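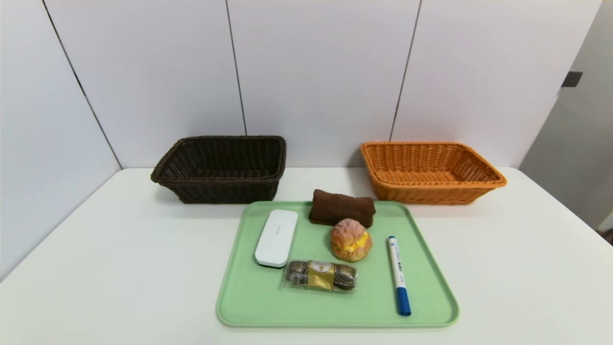 The shared workshop in Wastport keeps its sorting arm on a bench at the back, past the drill presses. Members have been building it since September, two evenings a week, and the parts bill stands at 900 dollars. Most of that went on the six joint motors. The shoulder bracket is on its fourth version.

The job they picked is a small one. The arm takes things off a tray and puts each in one of two baskets, the brown one or the orange one. It is told which by a typed sentence. The baskets are the same shape and size, so color is all the software has to go on.

Choosing what goes on the tray took longer than anyone planned. A whiteboard marker rolls. A folded towel gives way when it is gripped and sometimes drags a neighbor along with it. A smooth white case is easy to see and hard to hold. The pack of chocolates was added last, for the wrapper, which crinkles and throws light back at the camera.

To teach the arm, a member steers it by hand through the whole task and the computer records every move. The group had 403 good recordings at the end of the year and wants 3000. A run takes under a minute, but resetting the tray takes nearly as long, and the items have to land in a new arrangement each time.

The control code is a modified version of Briltlow, a package written by a hobby club in Foscombe. The next test is 100 runs in a row with no one touching the bench – the best streak so far is 11.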